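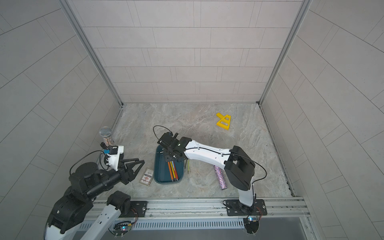

How far ahead do you need to book a chocolate fountain for a summer wedding?
Five months if you can, says Estar, the party hire firm that opened its new showroom this week. Weekend dates in June go first, and the big fountain is already taken for most of them.

Estar opens party hire showroom on Mäkelä Street
Mar 15, 2022

Party hire firm Estar has moved out of its old unit and into a proper showroom at 11 Mäkelä Street. Doors opened this morning, coffee and free marshmallows on sticks, decent crowd by ten.

On show – chocolate fountains, popcorn carts, a candy floss machine, balloon arches, and a photo booth with a box of hats. Customers can book a tasting before they pick a chocolate. Milk, dark, white, plus a salted caramel the firm started offering in January.

Owner Orvokki Keskinen started out renting a single fountain from her garage. "People kept asking to see it running before they paid a deposit," she said. "I had them standing in my driveway in the rain. So now we have a door and some chairs."

The firm did 2284 bookings last year, weddings and school dances mostly, with office parties picking up again toward the end. Keskinen says smaller events are the bigger part of the work now. Back yard birthdays, retirement lunches, that kind of thing.
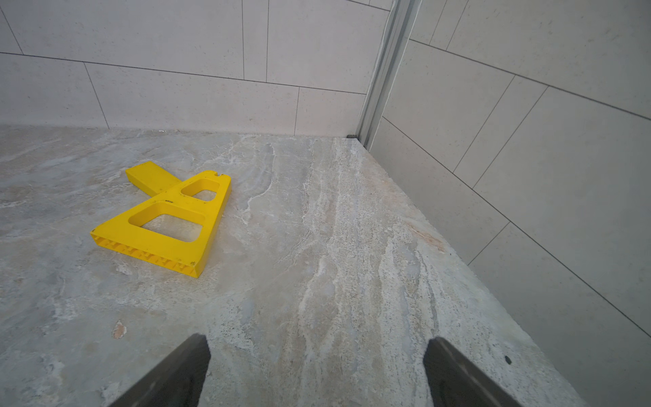
LOCAL BUSINESS

Prices stay the same until the end of the season. Hire covers delivery, setup and an attendant for the fountains. Popcorn carts can go out without one, but you have to sign for the kettle and bring it back clean.

Oanh Khổng, who runs the tastings, wants people to think harder about where the fountain goes. Outdoors is a problem – wind blows the chocolate sideways and then it's on 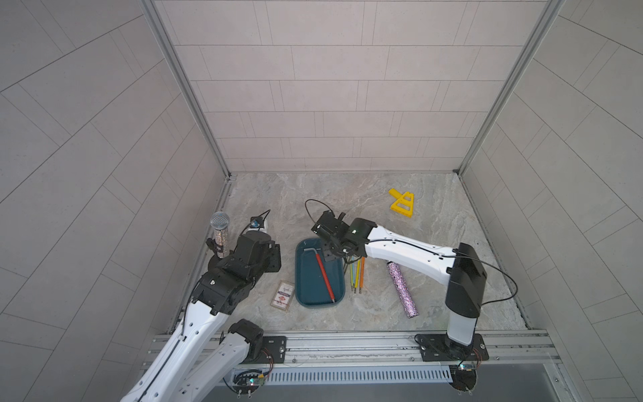 somebody's dress. She asks for a level table, a wall outlet within reach and a spot away from the dance floor. Fruit should be dry before it goes out, she says, becuase water makes the chocolate seize up.

Two new packages as well. The Jenus is for small parties and comes with one fountain and a tray of dippers. The Vurura adds the photo booth and a balloon arch in any two colors. Both can be booked at the showroom or by phone, website still being updated.

Parking is behind the building, enter from teh side street.

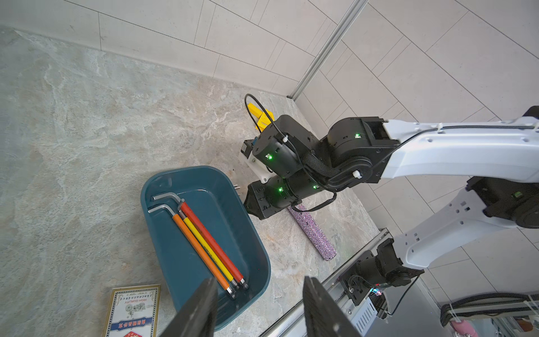

Opening hours
Showroom open 11 to 5, closed for lunch on tasting days. Tastings by appointment, 2 people per booking.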